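Lista de revisión de la pinza de mano, puesto Skiladetti
Revisión hecha en marzo, tras el fallo de cierre. Pinza servida por Comasa, almohadillas de Setex.

1. Tornillos de las articulaciones: BIEN
Los repasé todos con la llave corta. Uno giró un pelín, lo apreté y listo.

2. Almohadillas azules: CON RESERVAS
Agarran de maravilla, pero la derecha se estaba despegando por abajo (¡otra vez!). Le he puesto adhesivo nuevo y la vuelvo a mirar en 6 días.

3. Cierre y apertura: MAL, luego corregido
Aquí estuvo el lío. En el ciclo 815 la pinza se quedó cerrada y no soltaba ni a la de tres. Tiré de la prenda, que es justo lo que no hay que hacer, y me pellizqué dos dedos. Nada grave, pero duele. Era pelusa metida en la guía, un tapón de unos 51 milímetros.

4. Prueba con prenda de punto: BIEN
Después de limpiar repetí con tela blanda, que es donde más se atascaba, y siempre encima de la cama.

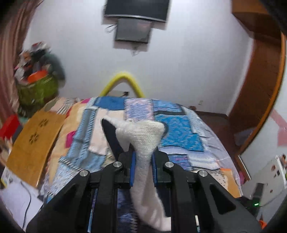
Aprieto despacio, cuento hasta tres y suelto; si noto que rasca, paro y no fuerzo nada.

5. Dedos fuera de los brazos: PENDIENTE
Falta la pegatina de aviso. La pedí a Paiva y sigo esperando.

Próxima revisión: a los 2 meses, o antes si vuelve a engancharse.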